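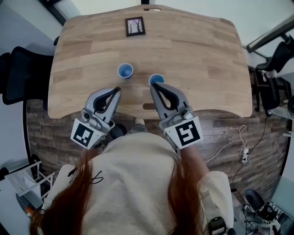
Wie lange muss man üben, bis man einen Text aus dem Finnischen für den Druck übersetzen kann? Bei unserer Gesprächspartnerin waren es vier Jahre, und die erste bezahlte Seite kam erst danach.

Sie arbeitet für den kleinen Verlag Clarnell, dort erscheint im Oktober ihr bisher längster Roman: 854 Seiten im Original. „Am Anfang habe ich jeden Satz dreimal geschrieben", sagt sie. „Heute schreibe ich ihn einmal, lasse ihn eine Nacht liegen und streiche dann die Hälfte." Die Endungen machen ihr keine Angst mehr. Schwieriger findet sie die Dialoge, weil im Finnischen er und sie dasselbe Wort sind — der Leser weiß manchmal über ein ganzes Kapitel nicht, wer gemeint ist. Im Deutschen muss sie sich früher entscheiden.

Mit dem Lektorat streitet sie gern, aber höflich. Um das Wort „Sauna" in einem Nebensatz ging es einmal den ganzen Mittwoch. „Ich habe verloren", sagt sie, „und es war richtig so."

Über Geld spricht sie offen. Für den vorigen Band bekam sie 3.830 Euro, dazu später ein Stipendium der Stiftung Nieminen über 1.825 Euro. Davon kann man nicht leben, deshalb gibt sie abends Sprachkurse bei Palero, 60 Minuten pro Gruppe. Die Kurse möchte sie trotzdem behalten. „Die Schüler fragen mich Dinge, über die ich seit Jahren nicht nachgedacht habe. Warum heißt es so und nicht anders? Dann muss ich selber im Buch nachsehen."

Als Nächstes liegt ein Band mit Erzählungen bei ihr, von dem sie erst zwei gelesen hat.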